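Okell Two-Finger Gripper, Long Paddle Set: Four Months of Tea Bags

Filed under: Grippers, Countertop

There are two kinds of gripper reviews. In the first, somebody picks up a foam cube and puts it down again, and everyone goes home happy. In the second, somebody reads you the force spec off the product page. I wanted to know whether a gripper could get one paper tea packet out of a box full of paper tea packets without taking the rest along for company, so I ended up writing a third kind.

The gripper on trial is the Okell two-finger, which arrives in a flat box with a screwdriver that fits none of its screws. I bought it with the long paddle fingers, an extra. For comparison I had the Tedari, the stubby gripper that has lived on my arm for most of its working life, and a loaner of the Arnaud, a soft-fingered thing that feels like shaking hands with a bath toy. All three ran off the same Jinden controller, on the same arm, on the same kitchen counter, with the same person sighing at them.

Price first, because that's what you scrolled down for. I paid $501 for the Okell with the paddles. The Tedari cost me less than that and the Arnaud costs a good deal more. The bare Okell is cheaper, but the short fingers that come with it are useless for anything deeper than a saucer, so treat the paddles as part of the bill.

Setting up

The mounting plate went on in one evening. The Jinden controller recognized the Okell on the first try, then forgot about it, then recognized it as a Tedari. A firmware update fixed this in January. Until then I had a gripper that believed its fingers were half as long as they are, and it found out otherwise by poking the counter. No lasting harm came to either party, though there was a noise I still think about.

The paddles slide into a slot and lock with a single screw each. I like this. Swapping fingers on the Tedari takes four screws a side and at least one of them will end up under the stove. The Okell screws are captive, so they stay with the gripper like well-raised children.

Cable routing is where Okell stopped trying. The lead comes out at the side, stiff as a coat hanger, and leaves you to negotiate. Mine goes up past the camera in a loop that offends me every morning. There's a clip in the box. The clip is for a thinner cable.

Reach

The whole case for long paddles is that kitchen things live in boxes. A drawer organizer has walls. A tea chest has walls, and little walls inside the big walls. The Tedari's fingers are short enough that the body of the gripper hits the rim before the tips get anywhere near a packet, and at that point you own a very expensive way of knocking on wood.

The Okell gets down in there. It goes into a compartment, closes on the packet at the front, and comes out again with a packet, singular, more often than I expected when I opened the box. What it can't do well is a narrow slot where the packets are packed upright and tight. The paddles need room on both sides of whatever they're grabbing, and a full row of tea gives them none. I had to take a few out to give it somewhere to put its fingers. The Arnaud has the same trouble, only worse, as its fingers are fatter and they squish into the gap and stay there, looking pleased.

Length has its price. Out at the tips the paddles flex a little under load. On paper and foil you'll never care. On a wooden spoon with any weight to it, the spoon slowly turns in the grip until it hangs like a pendulum. The Tedari holds a spoon like it owes it money. If your work is mostly handles and knobs, stop reading here and buy that one.

Grip

Force control on the Okell goes from "polite" to "firm," with a jump somewhere in the middle where you'd want it to be smooth. Tea packets are happy at polite. Chip bags are trickier. A bag has air in it, and a bag with air in it moves away from you as you close. The Okell needs to start wide and come in slowly, and even then you learn to aim for a corner seam. The Arnaud is better at bags and I won't pretend otherwise. It just sort of hugs them.

I kept a tally for the first stretch, because I am that sort of person, and gave up after 1,258 grabs across the three grippers. I'm not going to publish a table. My sorting was sloppy, I changed the lighting halfway through, and at least one session was run by me with a cold. The Okell came out ahead on packets and behind on spoons, and that matches what my eyes had been telling me the whole time.

The view from above

The camera on my arm sits above the gripper, looking down past it. With the Tedari that's fine. With the Okell, the paddles reach far enough into view that one of them will cover the thing you're after at the very moment you'd like to see it. I moved the camera on its bracket 3 times before settling on a tilt I can live with. Anyone planning to hang a camera up there should budget an afternoon and a certain amount of muttering.

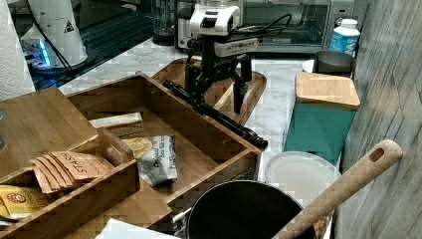 Long paddle down, tea off to the left, chips in the box in the foreground. Note the cables.

Living with it

The fingers wipe clean with a damp cloth, which matters more in a kitchen than on a bench. The dark finish hides scuffs. It also hides a smear of honey remarkably well, so check before you go near anything made of paper. The motor whines on closing, a thin note at about the pitch of a mosquito with ambitions, and in the early morning it carries through a wall. The Tedari clunks. The Arnaud sighs. Pick your roommate.

Okell's support answered my email about the firmware within a day and my email about the cable clip never.

Good: reach, captive screws, gentle with paper, easy to clean.
Bad: spoon twist, that cable, the jump in the force setting, the useless screwdriver.
Buy it if: your stuff lives in boxes.
Skip it if: your stuff has handles.

The Arnaud goes back to its owners next. The Tedari is in a drawer, and the Okell stays on the arm until I need to stir something.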